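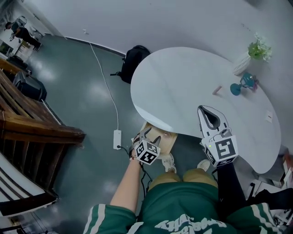

Figure 3.1 A person standing at a white, kidney-shaped table, with a light wooden board leaning against its near edge.

Chapter 3
Setting the Table: Furniture and the Shape of a Meal

Before we get to food itself (and I promise we will, in Chapter 4, with plenty of it), I would like you to spend a little while thinking about the thing the food sits on. Most of us eat at a table every day and hardly give it a glance, unless it wobbles. Yet the shape, the height and the size of a table have a great deal to say about who eats with whom, who gets served first, and how long everybody stays once the plates are empty.

Let's start in Mudport, the river town you met in Chapter 1. A household list from 1349 has come down to us there, and it mentions two boards and a set of trestles, but no table as we would use the word. A board was laid across its supports when it was time to eat and taken down again afterward, so that the same room could be used for sleeping, mending nets or salting fish. It's a lovely reminder that furniture in those days had to earn its floor space! It also helps explain why so many of our everyday expressions about meals, such as "room and board," talk about a board and never mention legs.

Long boards made for long rows. In the bigger houses of Mudport, the family sat along one side, facing the room, and everyone else found a place farther down according to rank. If you have ever been a child at a wedding, sent off to the far end with your cousins, you already know how that felt.

Up in the hill villages of Detska, things went differently. Houses were small and round, the hearth was in the middle, and people ate from low round tables that could be rolled against the wall when the meal was over. A round table has no head and no foot, although we should be careful here, as the seat nearest the fire was still the best one, and the grandmothers generally had it.

Curved and irregular tables came much later, when furniture no longer had to stack, roll or fold away. You will find them now in classrooms, offices and kitchens, and they ask people to gather in looser ways, some tucked into the bend and others out along the wide side.

As you read this chapter, keep your own table in mind. How many people can reach the middle of it? Is there a place that always belongs to the same person? Jot down your answers in the margin or a notebook, whichever you prefer, and we will come back to them in Section 3.2, after our visit to the market inns of Brustumora.

Words to watch for: board, trestle, hearth, rank, place setting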